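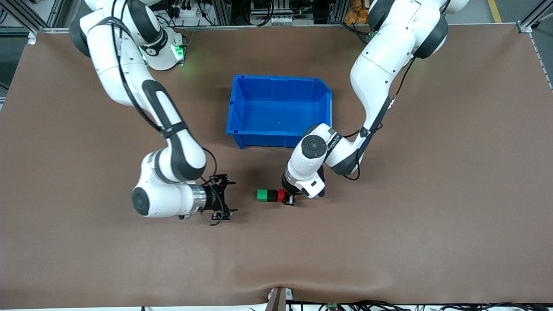 Section 3: Working out what to buy (before you buy it)

I wrote this part of the Gratach bench guide after we'd finished our second set-up at Flatumdale, and it's the part I wish I'd had at the start of the first one. The arms get all the attention when you're planning. They're the big line on the quote and everyone wants to talk about them. But a two-arm sorting bench is a lot of smaller purchases standing round the arms, and those are what held us up.

Go through the steps in order, with a pencil. You'll need the blank cost sheet from the back of the guide and a tape measure.

3.1 Decide what the bench is for

1. Write down the one job the bench has to do in its first month. Ours was picking up small coloured blocks and putting them in a bin. Dull, I know! But it told us what size of gripper to ask for, how far the arms had to reach and how big the bin should be.

2. Write down the job you'd like it to do by the end of the year. Put this on a separate sheet and keep it away from the first one. If you mix the two you'll end up pricing a bench for work you haven't got yet (we did, and the quote was frightening).

3. Choose one arm or two. If everything in step 1 can be done with one hand and a bit of patience, price one arm first and have the table made wide enough for a second.

Note: A second arm costs you more than an arm. It brings its own gripper, its own cables and its own share of the floor, and you'll spend extra time making sure the pair don't meet in the middle.

3.2 Measure the space

4. Mark the table outline on the floor with tape. Then mark the walkway round it in a different colour. Yellow is what we use for floor lines, and people seem to respect it.

5. Stand where each arm base will go and check what's behind you. Connectors, power supplies and spare cable all end up back there, so leave yourself enough room to get a hand in and pull a plug out.

6. Check the reach. Put the bin where you want it, between the two bases, and measure from each base to the bin and then on to the furthest spot where you'll be laying out parts. Compare that with the reach on the maker's data sheet. Leave a margin — an arm at full stretch is awkward, and you'll want it to come in with a bend at the elbow.

Caution: Measure with the gripper fitted. The flange and fingers add length, and the figure on the data sheet usually stops before them. I ordered our first frame from the bare-arm number and had to have two of the posts moved.

3.3 Price the arms and grippers

7. Ask for at least 2 quotes for the same list of parts. We went to Nakamura and to Sekano with an identical sheet, and they came back with such different ideas of what "complete" meant that I had to ring both of them again.

8. For each quote, tick off the following. Anything without a tick is a cost you haven't seen yet.

Arm and base
Controller
Gripper and fingers
Flange or adaptor between arm and gripper
Cables, at the length you measured
Mounting bolts
Delivery and any lifting gear

9. Order spare fingers with the gripper. They're cheap next to everything else, and waiting for a pair while the bench sits idle is miserable.

Note: Ask how the gripper cable is meant to run. If it goes along the outside of the arm, you'll want clips or straps for it, plus enough slack for the wrist to turn without tugging. Too much slack and you get a loop lying on the table, which is something to tidy before you leave the bench running.

3.4 Price the bench itself

10. Add the frame. Ours is aluminium profile, which I'd choose again because you can shift a post or add a bracket without calling anyone in.

11. Add a plain, matt covering for the work surface, and buy more than you need. It creases and it wears. Clamp it at the front edge and check for folds now and then, especially if you're going to set small parts down on it.

12. Add bins and test pieces. An ordinary open-top plastic bin does very nicely. For blocks, get strong colours that are easy to tell apart (green, black and red are a good start) and keep them close in size for your first trials.

Our small bits, meaning bins, blocks, covering, clips and clamps, came to £1,854 across the two benches. I'd budgeted nothing for them at all.

3.5 Plan the dates

13. Write the longest delivery time at the top of the sheet and work back from it. Our arms took 12 weeks, so an order placed in May meant a bench in August.

14. Book the electrician before the arms arrive. I can't say this loudly enough.

15. Set aside time for cabling. I logged 46 hours on it for the first bench, and the second went faster only because I'd labelled everything.

Caution: Don't let anybody reach across the table while either arm is powered, even if it looks to be standing still. Put the cost of your emergency stops and guarding on the sheet now, and have the whole layout checked by someone competent before first power-up.

When the sheet is filled in, keep a copy with the quotes and carry on to Section 4, Unpacking and lifting.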